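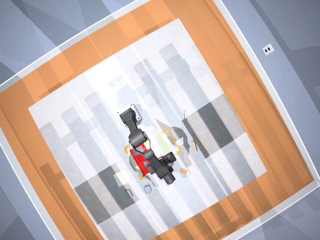 6 min read

Gathering demonstrations in simulation: notes for session 2

These go with the lecture, they don't replace it. Corrections to Ruben Postma please, preferably before the practical.

Where we'd got to

Last time: a policy is a function from what the robot senses to what it does next. We train it on recorded examples. Each example (we'll say episode) is a string of observations with the action taken at each step. Behaviour cloning = copy the actions. Simple. Goes wrong in well known ways, see further down.

Today is the boring half, where the episodes come from. Most of your marks for the project will hang on this, so pay attention to it.

The simulated bench

We use the Skererus bench for the whole module. One arm on a square mounting plate, pale floor, orange border round it, red tray, small blocks and thin pieces lying about. Two orange corner markings beside the tray on its left, and a thin yellow rectangle marked out on the floor on the other side of the cream panel. Learn to find these from the top view before you touch the controls. Students lose a lot of time because they have the thing rotated in their head.

Look at the light as well. One very bright patch near the base where the floor burns out to white, two big dark patches elsewhere, and bands running diagonally over everything. Shadows have stepped edges. A pale block on pale floor is easy enough for you, much less easy for a small network with a low resolution input. The off-white sheet lying half over a dark patch is a good test case: strong edge on one side, hardly any on the other.

And the arm hides things. From above, the forearm covers part of the tray, so whatever is under it is a guess. Keep this in mind for the section on observations.

What goes in an episode

Minimum set for this course:
- joint positions, every step
- gripper opening, every step
- the top camera, every step
- wrist camera if you switched it on (do)
- the command you sent, NOT the position the arm reached. These differ. Every year somebody trains on the wrong one
- start layout seed
- a success flag, set by you at the end
- one line of plain text saying what the task was

Recording rate is 15 steps a second. Leave it. If you change it half way through, your set is two sets and you need to say so in the report.

Collecting by hand

Nunero is the teleoperation tool, installed on all lab machines. Start, reset, wait for the pieces to settle, then record. If you record during settling you get a second or so of "do nothing" at the front of every episode and the policy learns to do nothing very well indeed.

Rules of thumb:

Move at one speed. Hesitation gets copied. If you stop over a block to think, your policy will stop over blocks.

Plan first, then press record. Decide which piece, which way you approach, where you let go.

Approach from the same side unless you've a reason not to. Two equally good ways round an obstacle average out to a path straight through it. (Drew this on the board, the fork diagram. Copy it down if you missed it, it will come back.)

Finish cleanly. Open the gripper, lift, small pause, stop.

Bad takes: keep them, flag them. Don't delete. You'll want failures later for the success classifier and you can't get them back.

How many

For the practical, each pair hands in 100 episodes. 25 of those are set aside before training and never looked at untill the evaluation. Set aside by layout seed, not by picking single episodes at random, otherwise nearly the same layout ends up on both sides and your score is flattering rubbish.

Breaks! Quality drops off when you're tired and you won't notice. Swap operator, write down who drove which episodes. Operator is a variable like any other.

Variety

What to vary: start position of pieces, angle of pieces, which piece, start pose of the arm, light. What not to vary yet: camera position, tray position. One thing at a time.

Long thin pieces behave differently from the square-ish blocks. For a long piece the angle of the wrist matters, for a square one you can be sloppy. So if nearly all your episodes use a block, the policy won't have learnt to turn the wrist. Count what you've got per piece and put the table in the report.

Dark patches: make sure some of your start positions fall on them. Same for the bright area. If every pick happens on mid-grey floor you have trained a mid-grey policy.

Automatic generation

Once you've a decent hand-made set, Stestell can make more by taking an episode, cutting it where contact starts and ends, moving the segments to fit a new layout and replaying them. Only the ones that pass the success check are kept.

Fine, but:
- it inherits every habit of yours
- the success check is a piece of code and may be wrong. Watch a handful from start to end
- what it keeps is biassed toward easy layouts, the hard ones fail and vanish. Plot the start positions of kept vs thrown away. If there's a hole in the plot there will be a hole in the policy

Hand in the plot.

Where copying goes wrong

Small error, arm ends up somewhere slightly off, no example covers that spot, bigger error, and so on. Drift. Two cures we cover:

1. Start some episodes from awkward poses, so recovery is in the data.
2. Run the policy, take over when it's going wrong, add the correction to the set, retrain. The Aebischer exercise sheet goes through this one step by step. Do question 3 even though it's optional.

Observations again

Ask of every episode: could the policy have known what I knew? If you turned the view round to peek behind the forearm and the recorded top camera didn't move, then your action depended on something the policy never gets. That's cheating it. Drive from the recorded views only.

Before the practical

Log in to the lab machine once and check Nunero opens. Make your group folder. Record two throwaway episodes and play them back. Bring a layout plan on paper, one page, which pieces and where.

Deadline for the set is 23rd May, that's a Sunday so the help desk is shut, don't leave the upload till then. Resits in October use the same bench with different seeds.

Reading: chapter on imitation in the course reader, skip the proofs.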